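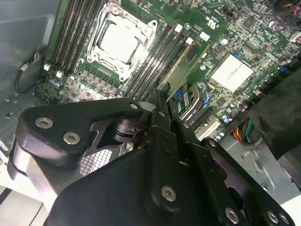 Wrist camera, desktop bay. Gripper in the case, processor showing, cooler absent.

Gallery: Teaching an Arm to Mind Its Manners Inside a PC

The Clarside bench exists so that a robot arm can learn to work inside old desktop computers without breaking them. The learning part is handled by a model called Wandus. The not-breaking part is handled, for the moment, by people, who steer the arm by hand controller while every movement is saved. Each saved run is called an episode. An episode is a person doing something ordinary, slowly, with a very expensive pair of tongs.

We started in March with a target of 200 episodes, which seemed like plenty. The count now stands at 881 and Wandus still treats a memory latch as a matter of opinion. We have stopped announcing targets.

The page opens with a view from the wrist, and it is the view the model gets. People who come by the bench always want to watch the arm from the side, where it looks purposeful. From the wrist it looks like somebody leaning into a cupboard with both elbows out. The black plates take up much of the lower half, and what's left over is the job: the bare square of the processor in its bracket, memory slots on either side of it with white latches at the ends, and a fan of power supply wires in more colors than anyone needs.

A few notes to go with it, for those who like notes.

On the cooler. With the cooler off, the wrist camera can see the middle of the board, and the model gets something shiny and square to steer by. We have a separate set of episodes with coolers on. Wandus prefers the shiny square. So do the operators, if you ask them late enough in the afternoon.

On the wires. Red, yellow, orange, green and black, and no two cases keep them in the same place. Early on we tied them back for every run and got lovely clean recordings. Then we tried the model on a case with the wires left alone and it froze like a guest who has walked into the wrong wedding. Now the wires go where they like. Our success rate on tidy cases fell a little. Our success rate on real ones became a number.

On the soft black thing. Along the right edge of the view something black hangs down into the case and hides part of the board. The labeling guide, known here as Gormont after the spreadsheet it began life in, has a tag for this: "obstruction, soft." There is also "obstruction, hard" and "obstruction, own finger." The last one is by far the most used.

On small print. The board carries a little white certification mark near the right-hand memory slots. An early version of the model seemed to have grown fond of markings like it, and would drift toward them when it had no better idea. We know how it feels. The cure was more boards, from more makers, with their printing in other spots. There are 11 boards in the rotation now, and the drifting is down to a lean.

On screws. The gripper plates show off a good number of silver screw heads, all bright under the bench lights, all looking a great deal like the sort of thing a model that hunts for screws might want to find. For one bad stretch, Wandus kept voting for its own hardware. We ended up masking the gripper out during the screw-finding step. Painting the heads black was also suggested, and would have been cheaper.

What makes a good episode

Operators at the Partington bench, our sister setup down the hall, wrote their own rules and taped them to the monitor. We stole them:

Come in from above, where there's room.
Stop before you touch. Then touch.
If you miss, miss slowly, and keep recording.
Don't fix it with your other hand. The model doesn't have one.
Say what you were trying to do before you forget.

The third rule took the most getting used to. Everyone's instinct is to delete a fumble and do it again nicely. But a collection made only of nice runs teaches a model what to do when all is well, and inside a used desktop that can be a short lesson. We keep the fumbles, tagged, and the recoveries after them are some of the most useful footage we own. They are also the least flattering, so please don't ask which operator did which.

A run lasts up to 65 seconds. Anything longer gets split in two, mostly for the sake of whoever has to label it.

Still to come on this page: the bench from the side, for those who insist on it, and a set from the cooler-on sessions once the labels are finished. The labels are always nearly finished.

Clarside bench notes. Pictures may be reused with credit to the bench.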